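Re: [stadeo-crafts] what do you keep on the work table?

> I'm down to one drawer and it's a mess. What stays out
> all the time at your place, and what goes away when
> you're done?

Oh, I love this question! I've gone back and forth on it since January (three pencil cups, a cookie tin, you name it) and now I'm down to very little. 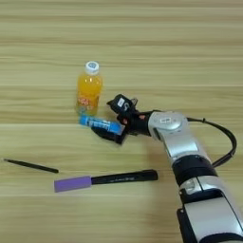
My rule is pens out, paper away. Anything I reach for every few minutes can live on the wood, so the thin black pen and the marker with the purple cap never go in a drawer. Orange drink stays too, cap ON, after what I did to 14 sheets of cardstock. Scissors I'm still arguing with myself about!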